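Saturday, November 8, 2025

Bench 2, Barbieri desktop, continued from October. Case is open and on its side, drives out and bagged. Aim for the day was to get the board ready for the new cooler and sort out the memory question.

Old paste cleaned off the processor with wipes, two passes. Left the chip in its socket – no reason to pull it. Checked the socket area with the loupe and found nothing worth noting.

Memory: ran the Wurneo stick by itself for 60 minutes last time with no errors, so it stays. The other stick failed at pass 11 in both slots I tried. Bagged and labeled 453, in the drawer with the other rejects. Don't put it back in the good tray.

Cooler from Jalia is still on order. The bracket in the box we have is for the wrong socket, so the 300 g tube of paste can stay shut until the right one shows up.

To do:
check standoffs against the cooler drawing
find the short screws for the drive cage
blow dust out of the power supply – outside, please
update the Gruveo sheet, serial numbers are one row off

Power cord is on the hook by the door. Leave it there until the cooler is on.

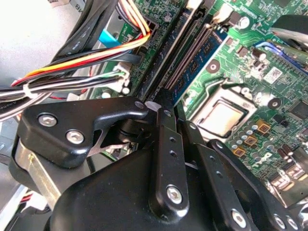

Barbieri board: blue RAM module seated, processor in its socket.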